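Written Rules for Shared Robot Cells: The Case for a Common Minimum

Callum Inskip, Standards Office, Plerine Institute of Applied Automation

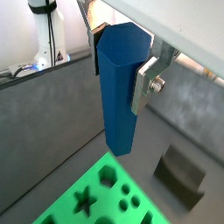
The Gap Between Safety Rules and Working Rules

Most institutions that operate robot arms have sound rules on guarding, emergency stops and training. Far fewer have rules on how the work itself is to be set up, recorded and reported. It is the position of this office that the second kind of rule deserves the same care as the first, and that a shape-insertion task, in which a hexagonal block is brought over a tray with a matching hole, shows why.

The task looks simple. A block is gripped, carried to the tray and lowered. Yet two laboratories may run it under the same name and mean different things by it. One may allow the operator to straighten the block by hand before the run begins. Another may count an attempt as complete when the tip enters the hole, while a third requires the block to be seated. When the results are later placed side by side, the comparison has little value.

In September our office reviewed 1,979 run records submitted by member sites. The records came from 13 cells. Only 8 of those cells had a written definition of success that was in force on the first day of recording. The others had adopted one later, or relied on the judgment of whoever was at the station. We do not question the good faith of those operators. We do question a practice that leaves so much to memory.

What a Minimum Rule Should Contain

The Lellau site has used a one-page cell sheet for two years, and we recommend it as a starting point. It names the task and states the condition for success in one sentence. It gives the starting position of every loose part, including parts that are not used in the run. It also records the state of the finger pads and the fasteners that hold the fingers in place, with the initials of the person who checked them.

That last item has met with the most resistance. Staff at Swanson have argued that a check before every session costs time and seldom finds a fault. The objection is fair, and the sheet allows for it: the check is required at the start of a shift and again after 10 failed insertions in a row. A worn pad can let a block turn slightly in the grip, and a hexagonal block that has turned will not enter a hexagonal hole. Without a record of the pads, such failures may be charged to the control software.

Cable routing and warning labels should appear on the same sheet. They are usually treated as safety matters and inspected once a year by another department. The operator sees them daily and is better placed to report a label that has begun to peel.

Objections

Some members hold that common rules will slow new work. The Siteo group put this view clearly in its written comments, noting that an early trial may change its parts and its goal several times in a morning. We accept that early trials need room. Our proposal would apply only to runs whose results are to be shared outside the site - a line that each site can draw for itself, provided it is drawn before the run and not after.

Others would prefer to wait for a full technical standard. This office supports that longer effort and takes part in it. A full standard, however, must cover many kinds of equipment, and its drafting cannot be hurried. A single page that is filled in and kept with the data can be adopted at once, and it can be withdrawn when something better is ready.

We therefore ask member sites to attach a completed cell sheet to every shared data set, and to mark as "undefined" any earlier runs for which no success condition was written down. Sites that wish to propose changes to the sheet should send them to the Standards Office in writing, with a copy of the sheet as currently used at the station.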